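Storninley Residents' Newsletter
Home and Household

Old furniture and dry rooms: what the winter does to wood

The heating in most of our houses will be turned down in the coming weeks, and this is a good moment to look at the furniture we have neglected since autumn. I grew up in a country where every family had one big cabinet that came from the grandparents, and I learned to take care of wood before I learned to cook. So when the editor asked for something practical for spring, I proposed this subject.

Wood never stops to take in and give out moisture from the air. In a heated room in January the air is very dry, and the boards become a little narrower across the grain. In the summer they become wider again. Along the grain they almost do not change. This difference is the cause of most trouble in old pieces: a wide panel wants to move, but something holds it, and then it splits. The old makers knew this well. They put the panel loose in a groove and did not glue it. If you find that a panel in a door rattles a bit in March, please do not fill the gap and do not glue it. It will be quiet again when the weather is more humid.

The best thing you can buy is a small humidity meter. I keep mine on the bookshelf, and I try to hold the living room near 50 percent. In the coldest weeks I don't succeed, but a bowl of water near the radiator and a few large plants help a little. Do not put a good piece against an outside wall without leaving a space behind it, and never directly beside a radiator. I made this mistake with a chest in our first apartment on the Vass road, and its lid has a crack until today.

About cleaning. For normal dust, a soft cotton cloth is enough, slightly damp and then a dry one after it. Always wipe in the direction of the grain. A feather duster only moves the dust from one place to another, and a dry rough cloth can make many fine scratches that you will see only when the sun is low. Spray polishes with silicone I would not use at all. They give a fast shine, but the silicone goes into every small crack, and a later repair of the finish becomes very difficult - a restorer will not thank you.

If the surface looks gray and sticky, it is usually old wax mixed with kitchen grease. Take a little mild soap in warm water, wring the cloth out very well, and try it first on a place that is not seen, for example the inside of a door. If the cloth becomes brown, this is normally dirt. If it becomes the color of the wood, stop, you may be taking off the finish itself.

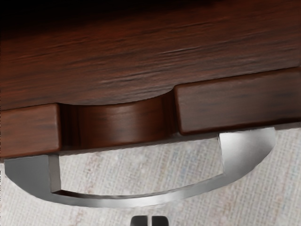

One reader from Jodum wrote to us after the autumn issue that her dark pieces always look worse after waxing than before, with cloudy places which come back the next day, and she wanted to know if she should change the brand. My answer to her was to use less. The wax should be so thin that you think you have forgotten a part. Leave it for half an hour, then rub with a clean cloth, turn the cloth often, and rub again the next morning. Cloudy places come mostly from wax that was too thick and never became hard. You can soften it with a very thin new coat and wipe it all away while it is still soft. Once a year is enough for a cabinet, and twice for a table which is used every day.

The color of the wax is also important. On dark wood a clear wax can dry white in the open pores and in the corners of carving. A brown wax hides this, and it hides small scratches too. On light oak it is the opposite, brown wax will make it look dirty. The shop at Bavimari sells small tins, so you can try two colors without spending much.

Drawers are the next thing. A drawer that sticks in summer and runs freely in winter is only swollen, and you should wait before you take a plane to it. Many good drawers are ruined in August by people with no patience. First take the drawer out completely and look at the runners. Rub them with a plain white candle, also the bottom edges of the drawer sides. Do not use cooking oil, it becomes sticky and smells. If the drawer still sticks in April, look for a shiny place on the side, this is where it touches. A few strokes with fine sandpaper on a flat block are often enough.

When you pull a wide drawer, use both hands and pull evenly. With one hand on one side it turns a little and scrapes, and after years the runner is worn on that side only.

Some words about woodworm. Old holes do not mean that there is a living problem. Fresh holes are light inside, with clean edges, and there is fine powder under them. If you are not sure, put a sheet of black paper under the piece and look again after two weeks. New powder may also be shaken out of old holes when you move the furniture, so leave it standing in its place during the test. Late spring is the time to check, when the beetles come out.

Please keep small broken parts. A piece of molding or a splinter of veneer as long as a fingernail can be glued back so that the repair is hardly seen, but a new piece must be cut, colored and matched, and this is what costs money. I put such parts in an envelope and tape it to the inside of the door with paper tape. Never tape anything on the polished side - the tape can lift the finish when you take it away.

The repair table will be open in the Storninley hall on 30th March, in the afternoon. Small pieces only, please, such as chairs, boxes and single drawers. For large furniture bring a few photos and the measurements. There will be candle ends and old cotton cloths to take home, and if you have cotton shirts that are too worn to give away, bring them with you, without the buttons.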